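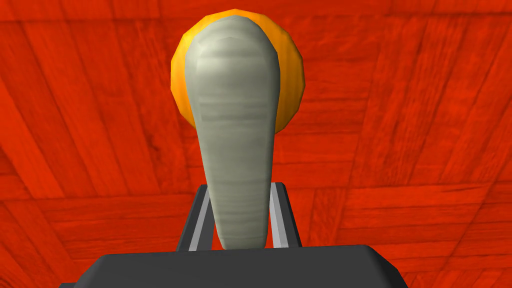 July
by Ebere Uzor

The house I grew up calling "the Peixoto place" sits at the bottom of Mill Street in Gerdale, on the side of the creek that used to be Livcombe. The two towns merged before my grandmother was born, but older people still say they're going "over to Livcombe" when they mean the pharmacy. I have been trying for most of a year to find out when the house was built, and I now have an answer I mostly believe.

The plaque by the front door says 1820. The county history says 1798. Neither one gives a source. The plaque went up when I was in middle school, and the woman who paid for it had moved away by the time I thought to ask. The county history was written by a minister who also says that Gerdale Creek was once deep enough for ocean-going ships, so I read him with some care.

I started with deeds. Our county clerk keeps the old books in the basement, and you can look at them yourself if you sign in and leave your bag upstairs. They are indexed by seller and by buyer, in separate volumes, in handwriting that changes every few years when a new clerk came in. The usual method is to start with the current owner and work backward. Each deed should say who the seller got the land from, and it goes along well enough until you hit an estate that was never properly settled.

I hit one of those on my second visit. A man named Ulley owned the mill lot and the ground around it, and he died without a will. The land was divided among his children, then some of them sold to each other, and one share disappears from the books for 27 years. It comes back with a different description and a different acreage. I copied it all out by hand since the copier was down that day, and then I had to go back because I had skipped a line.

The description is what helped in the end. The deed that divides the land lists a mill, a mill house, a stable and "the small frame dwelling near the ford." The later deed, from 1841, lists a mill, a stable and "the brick house lately built." There is no brick house in the first one. Unless somebody left it out, which I suppose can happen, it went up between the two. The first deed is dated 1814. So the minister is wrong, and the plaque could be right but is probably early. Nobody I know would call a house "lately built" after twenty-one years.

Tax records narrowed it further. The assessments for that side of the creek are on microfilm at the state archives, and only some years survive. In 1829 the lot is taxed at a value that fits a frame house and some outbuildings. In 1836 the value has more than doubled and there is no new acreage. I read that as the brick house. An archivist told me assessments in that period could jump for other reasons, such as a countywide revaluation, so I checked the neighbors. Theirs went up a little. Nothing like double.

That puts the house somewhere from 1829 to 1836. The Peixoto family doesn't come into it until much later. They bought it after the mill closed and ran a boarding house there for 17 years, and people who had rented rooms kept the name going after the family left. I'd always assumed they built it.

A few things still bother me. The kitchen wing has lower ceilings than the rest and its own chimney, and it sits at a slight angle to the main block. It would be nice if that were the "small frame dwelling" with brick laid around it later. The present owners let me look in the cellar, and the foundation under the wing is different stone, rougher and not as well laid. But I'm not a builder, and the joists there have been replaced. Someone with more training would need to look at the attic framing, and the attic hatch has been painted shut.

I also haven't found who the builder was. There is a mason's account book in the college library, cataloged as item 2051, that covers work on both sides of the creek. I've read the first 70 pages. So far it is mostly chimneys and wells, with one long argument over the price of lime. He refers to customers by initials when he's in a hurry, and there is an "R.U." who owes him money for brick. That could be one of the Ulley children - there was a Rebecca and a Robert - or it could be someone else entirely.

I've sent my notes to the present owners. They are not planning to change the plaque, and I didn't ask them to. I have an appointment to see the rest of the account book next month, at nine in the morning, and I'll put up the page references when I have them.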